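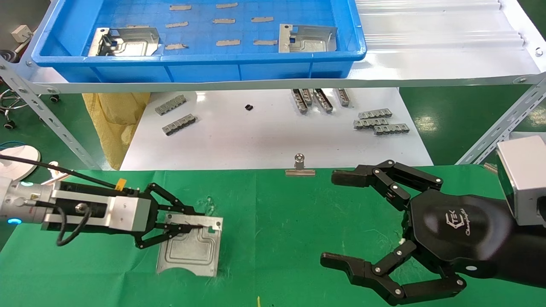

A stamped plate on the green mat, with slotted strips and other gray metal parts on the table behind.

In Praise of the Loose Part
By Katalin Jakab
January 31, 2026

I have a soft spot for the plain gray metal parts that hold the rest of the world together, and I'd like to make a case for leaving them out on the table. People love to put them away. There are bins for it, and labels for the bins, and whole weekends given over to the sorting (I have lost a few of those myself, and enjoyed them more than I should admit).

But take a stamped plate with a raised channel across its face. Somebody worked out that curve, and the notch in the lower edge, and the little square cutout near the corner, and I think a piece like that deserves to be looked at for a while before it disappears behind a panel forever. Put it on a green mat and you can see its outline properly. Put it in a drawer with its cousins and it becomes a noise you hear when you're hunting for a screwdriver.

My old friend Gunārs Lill disagrees with me, warmly and at length. When we shared a bench in Nastholm he kept 182 small drawers, and he could find any bracket in them while I was still putting on my glasses. I grant him that. I also remember that he once ordered two strips he already owned, because a closed drawer is very easy to forget.

So I like a shelf with some open tabletop under it, where the slotted strips can sit in a slightly crooked pile and the odd pieces can stand beside them. I like a binder clip within reach too – surely the most useful thing ever to wander out of an office. A table like that looks a bit untidy to a visitor. To the person working there it's closer to a page of notes, and I would ask anyone with a free Saturday and a label maker to leave it alone until the job is done.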